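What I Saw at the Bedside: A Visit to the Illance Open House

I have a thing about nightstands. Friends roll their eyes, but I've stayed in enough hotels to know that the little table by the pillow decides how my whole stay goes, so when Ludivine Hoarau wrote in October to say that Illance was opening up its sample rooms to visitors, I had my train ticket before I'd finished reading her message.

Illance fits out small hotels. They don't build the hotels, they fill them: beds, side tables, lamps, phones, all the bits you trip over in the dark. Their place is an old school building at the end of a bus line (get off at the last stop, then walk back a little, because the driver overshoots the gate). I got there at half past nine with a coffee in one hand and was given a sticker with my name spelled almost right.

There were more people than I'd expected. Corentin Guillot, who was running the morning, told us they'd printed 200 of the little floor plans and were already down to a thin pile. The plan was mostly useless, by the way, as the corridor had been repainted and the room numbers hadn't gone back up yet, but I kept mine. It's on my fridge.

We started with the fabrics upstairs, which I'll skip (lovely, very beige), and then came down to the sample bedrooms. The one I'd come for was room 455, set up as a small double. Pale walls, plank floor in a warm brown, a dark gray upholstered bed, and tucked in next to it a round nightstand with a raised rim around the top. I said "oh!" out loud. I love a rim. My reading glasses have gone over the edge of every square nightstand from here to the coast, and a little lip like that would have saved them all.

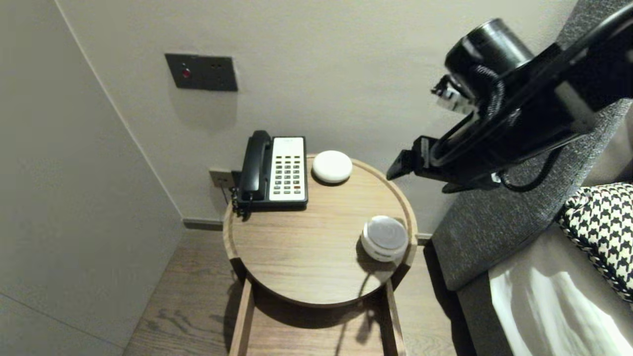
Lovisa Bakke draws the furniture for them, and she has strong feelings about what belongs within reach of a person lying down. Her list is short. A phone, a light you can find without looking, somewhere for water, and then space – plain, open space, as much as you can get. She told us that hotels keep adding things. A card about towels, a card about breakfast, a card about the other cards. By the time the guest arrives with a book and a charger there's nowhere left to put them.

I asked her why there's still a desk phone at all, when everybody has one in their pocket. She laughed and said they get that question at every open house. Her answer was that people do call the front desk, mostly late at night, and they want a big button and a person at the other end. I thought about the time I was sick in a hotel at two in the morning with a dead cell phone and decided she was right. Old phones have a good weight to them too. There's something very comforting about a coiled cord.

The next part was my favorite, because we were allowed to get down on the floor. Capucine Delorme looks after the cleaning side, and she wanted us to see a room the way the person with the mop sees it. So there we were, a bunch of grown adults on our knees looking under things. She's a big fan of furniture that stands up on legs. If you can see the floor under it, she said, it gets cleaned, and if you can't, it gets cleaned in spring.
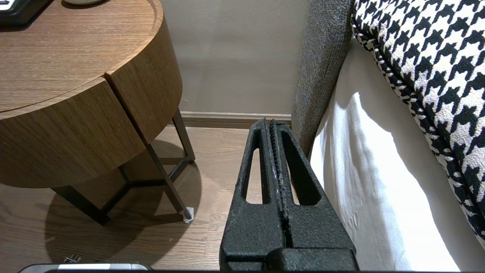
She talked for a while about the gap between the bed and the nightstand, and I could have listened all day. Too narrow and you can't get a broom in there, so it turns into a home for earplugs and bobby pins. Too wide and the guest has to lean out of bed like a sailor to reach a glass. Illance used to set the gap from the drawings, but now they let the cleaners choose it in a real room with a real broom, and then they write that number down. Simple! I went home and moved my own nightstand that same evening and found a earring I'd given up on.

She also made a good case for curved fronts, which I'd always put down to fashion. Round furniture doesn't have a corner to catch you on the way to the bathroom in the dark. I have a bruise on my left shin that agrees with her.

Then there was a break, with very good almond cookies and very bad tea, and I got talking to Blandine Pons, who owns a small guesthouse called Pedar up in the hills. She was there to shop seriously and had a tape measure and a folder. She has 20 beds in all and is replacing the bedside tables over the winter, a few rooms at a time, so she never has to close. Her old ones are square pine things that came with the building. She's keeping two for the laundry room.

After the break we went back in for a round of questions, and people loosened up a bit. Blandine wanted to hear about wear, and so did I, so I scribbled this one down.

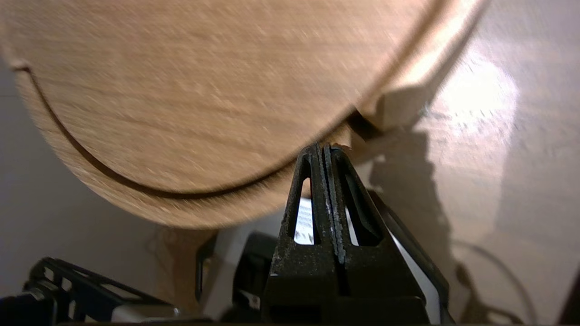
How do you keep a wooden top from getting water rings?

Capucine said a good seal on the wood does most of the work, and after that it's quick wiping: a soft cloth, barely damp, going with the grain, and a dry cloth straight after. She keeps spray cleaners well away from it. If a ring has already formed she leaves it alone for a day before trying anything, as plenty of them fade without help.

Somebody else asked about price, and a few of us got our pens out. The nightstand in the range they call Edov comes to 710 for a pair, before delivery, which made Blandine breathe in through her teeth. There's a plainer range called Taipe with a flat top and no rim. It costs less and I didn't love it. I tried rolling a pen across one and it went straight onto the floor, and I think Lovisa saw me do it.

My one grumble about the morning was the light. The bedrooms get a lot of sun at that hour and it comes right down on the furniture, so it's hard to judge a wood color when half of it is shining at you. I'd have liked to see everything again at dusk, with lamps on, the way a guest would at check-in. I told Corentin this and he wrote it on his hand.

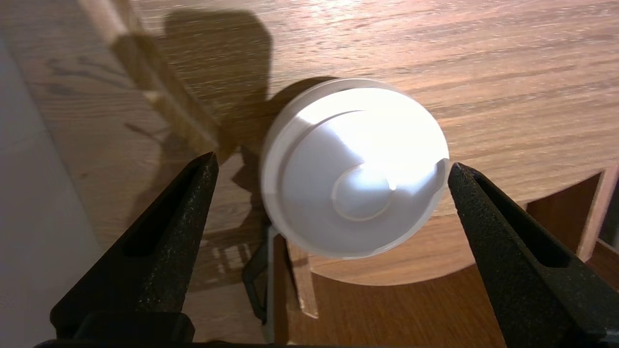
What I really wanted to find out, and kept coming back to, was how they decide where each little thing goes on the top. Lovisa's method is to put everything on, get into the bed, close her eyes and reach. Whatever her hand bumps into first had better be something you want in the middle of the night. Then she moves things and does it all over again, on the other side too, because a left-handed person in a right-handed room has a rotten time. She let me have a go. I lay down in my socks in front of strangers and reached out with my eyes shut, and I can report that the bed is very comfortable and I didn't want to get up.

A few practical notes if you're thinking of going next time. Take the earlier bus, as the rooms are small and fill up by eleven. Wear shoes that come off easily. Eat before you go, unless cookies count. The shop corner only sells lampshades and cushion covers, so don't bring the big car. And ask to see the workshop at the back if Corentin is around – it isn't on the plan, but he took four of us through at the end and showed us a stack of tabletops waiting for their finish. The smell in there was wonderful.

I left a little after noon. Blandine was still in the corridor with her tape measure, deciding. She's promised to write when the first room is done, and I've already asked for the side of the bed by the window.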